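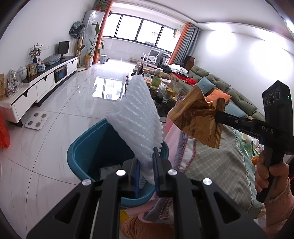 Notebook / Drustwood / Living room clutter

May 31, 2018

OK, writing this up while I still remember which bag is which. Today was soft stuff. I've been putting soft stuff off for ages because the hard stuff is so much nicer to work with (a jar is a jar, it sits where you put it and it weighs the same every time) and soft stuff just goes wherever it likes. Foam netting, snack wrappers, rags, the pink cloth. All the things that end up in a living room on the arm of a chair or in somebody's lap and then get shoved into whatever bin is closest.

The netting first. This is the white ribbed foam mesh that fruit comes in, and I've gotten weirdly fond of it. You scrunch it and it more or less comes back, slowly, and then you've got this puffy thing that takes up way more of the bin than it has any right to. I tried it three ways: flat, folded in half and folded again, and rolled up tight with the end tucked inside. Flat is hopeless. It lies over everything else like a lid and then you think the bin is full. Folded was fine until I let go! Rolled held best, as long as the end was really tucked and didn't just rest against the side. Harsh says tie it in a knot. I tied it in a knot. It tore, but the knotted one did stay small, so I'm giving him half a point.

Also worth writing down: the netting from the Sharifi pears is stiffer than the stuff from the corner store and the ridges are farther apart. Keep them in separate bags from now on, please. I mixed them this morning and then spent a good while holding pieces up to the window.

Wrappers. The brown and gold foil ones with the zigzag ends. Crumpling is easy, staying crumpled is another story, and they crackle the entire time they're opening back up, so you can hear it from the kitchen. My notes from last time say "fold lengthwise, then tie," which I'd still stand by, but no person sitting on a couch with a blanket on their knees is going to do origami with a snack wrapper. So I want the guide to say something people will do. Current wording, to be argued over:

Squash the wrapper in your fist, drop it in first, put something heavier on top.

That's it. The heavier thing can be nearly anything, a rag does it. Which brings me to the teal bin.

I love the teal bin and I will not hear a word against it. The rounded rim is easy on your wrist when you reach in, and the color shows up from across the room, even with all that daylight bouncing off the white tile. The Herkard one had a square rim with a sharp inside lip, and netting snagged on it practically every time. Downside of the teal one: it's light, so when there's only foam in it and you bump it, off it goes across the tiles. The grey cloth in the bottom fixes that nicely. I started doing it just so I'd have somewhere to keep the cloth, and it's now the best idea in the project. It gives the bin a bit of weight and it kills the rattle. The trouble is that it's also a cloth somebody might want back, so you've got a keep thing underneath a bunch of throw things, and sooner or later you tip the lot into the trash and lose your rag. I've done it. More than 5 times, if we're being truthful in this notebook.

Options for the rag problem:

Pin it to the bottom somehow. Harsh likes this. I don't want holes in my bin.

Use a cloth that's on its last legs anyway and let it go when it goes.

Have a second bin, which always sounds sensible and then there are two bins in the living room and my mother-in-law comes over.

Leaning toward the old cloth. Cutting up the worn towels on the bottom shelf would keep us going until September easily.

The blanket. Grey check, with the red and white patterned border. It's really there to keep your knees warm, but it turns out to matter a lot where it goes, and I want to get this into the notes before I forget again. If it's over your knees when you're sorting, little bits collect in the dip. Crumbs from the wrappers mostly, and those tiny white flecks that come off the netting when you pull on it. That's handy, right up until you stand up. Then it's all over the tile, and on a glossy floor you see every single fleck. So: carry the blanket out to the step by its corners, shake it, fold it with the border outside, back on the chair. I timed the shake-and-fold this afternoon because Harsh didn't believe me. 80 seconds, and that included getting the door open with my elbow.

The pink cloth I still don't have a home for. It migrates. It starts on the chair, it gets tucked down by the bin, it ends up behind the bin, and then I'm hunting for it. It's too nice for the rag pile and too small to be useful as a cover. Hook on the side of the chair? Write your opinion in the margin, anyone who has one.

Now the cabinet, which I said I wouldn't get into today and then obviously did. The long white one with the black top along the wall. I like it a lot as furniture, and the drawers with the curved cutouts are great because you can get a finger in without a handle catching your sleeve, but the top is where things go to be forgotten. The two jars (the blue and white one and the white one with the lid) can stay where they are, they look good and they don't bother me. Same for the little decorative tree and the picture. The clear glass ornament makes me nervous, it's right down toward the left end and I'd feel better with it farther in. The box next to the monitor is still in its plastic wrap, and that plastic is going to be our problem sooner or later, so I'd like to try it with the netting and see whether the two of them behave in one bag. My guess is the film clings to the foam and the whole business comes out in one lump. Could be good! Could be awful.

Black tops and foam flecks, by the way. Terrible combination. If you shake out netting anywhere near that cabinet you'll be wiping it down after. Damp cloth, wrung out hard, one pass from left to right, then dry. A dry cloth alone just gives the flecks a ride to the other end.

Stuff that went wrong today, for the record:

I wrote "large" on the bag of small netting pieces. It's fixed, but if you took a sheet from it before lunch, check what you've got.

The roll of 80 liter sacks from Jorkbridge is the thin kind again. I split one by dropping a folded towel in it. I'm calling them about it, they promised the thick ones.

I left the marker cap off. The good marker. Sorry.

For next time: rolled netting against knotted netting, same bin, overnight, and look at both in the morning before anybody moves anything (tape a note on the bin, a big one). Wrappers under the rag and wrappers on top of the rag, same deal. Try a heavier cloth, maybe one of the waffle towels. Ask Sharifi whether the stiff netting comes in other sizes or if pears are all we're getting. Move the ornament. Find out if the pink cloth shrinks, because if it does I'm done being polite about it.

Harsh, can you bring back the kitchen scale? I need it for the wrung-out cloth and I'm not guessing by hand again.

Bags are on the shelf by the door, netting on the left, wrappers on the right, rags in the crate underneath. The film bag is empty for now.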